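首页 | 本期通讯 | 活动安排 | 会员园地 | 联系我们

春季旧物交换与午餐会通知

今年的春季旧物交换会定在四月，地点还是Ulwood会馆一楼大厅，与当月的会员午餐会合在一起办。上午十点半开门，下午两点收摊，午餐正午开始。去年秋天那次，有几位会员反映吃饭和看摊时间冲突，所以这回午餐分两轮，第一轮正午，第二轮十二点四十五分。摆摊的会员请优先报第二轮，领餐券时跟门口说一声就行。

摊位一共18张长桌，每位会员限订一张，两人合用一张也可以，报名时写清两个人的名字。桌子由会馆提供，桌布自备。靠窗那一排有电源插座，只留给需要插电试机的摊位，比如旧收音机、缝纫机、台灯之类，请在报名表上注明。摊位费全部归入助学金，不另外抽成，卖多卖少都归摊主自己。

可以拿来交换或出售的东西：衣物、书、餐具、小家电、盆栽、手工品、自家做的果酱和糕点。糕点请贴上标签，写明配料，含坚果的要单独标出。大件家具这次不收，大厅的门窄，上回那张餐桌进出都费了不少工夫。如果有大件想出手，可以写一张卡片贴在入口的告示板上，留下电话，感兴趣的人自己联系。

摆摊时间从九点一刻开始。车可以开到Sturklow街一侧的后门卸货，卸完请马上开走，停到对面的停车场，后门要留给送餐车。收摊之后剩下的东西请各自带回，会馆没有地方存放。愿意捐出的衣物和书，可以放进门厅的两个纸箱，第二天送到Plotell旧货店，湿的、破的请不要放。

助学金的情况

去年秋天的交换会和十二月的年终聚餐，两次合计收入1343元，加上会员零散捐款，助学金账户已经够发一笔2000元的奖学金。申请对象仍是本区应届高中女生和重返学校读书的成年女性，申请表五月初在会馆前台领取，也可以来信索取。推荐信一封即可，不必找本会会员写。

午餐报名

目前会员名册上有153位，大厅坐不下所有人，午餐请务必提前报名。餐食由Mahmoud餐馆供应，自助形式，有一道素菜，两道荤菜，汤和水果。对食物过敏的请在报名时写明。报了名又来不了的，请至少提前两天告知，餐馆按人数备料，临时取消餐费不退。带朋友来的，每位会员最多带两位，朋友的餐费与会员相同，逛交换会不收门票。

还缺几个人帮忙：开门前摆椅子两人，门口收餐券一人，收摊后擦桌台、扫地三人。帮忙的人免摊位费，名额先到先得。

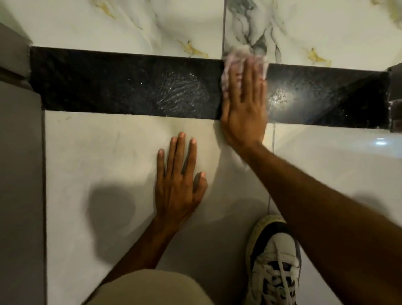 下期通讯征稿

下一期通讯五月出刊，稿件请在四月底之前交到前台，手写或打印都收。长短不限，太长的会分两期登。这一期来稿里读书心得偏多，下期希望多收一些旅行、种菜、修补旧物方面的文章。分类小广告每位会员每期可登一条，不收费，请写清联系方式和截止时间。改了地址或电话的会员也请一并告诉前台，上期有几份通讯被退了回来。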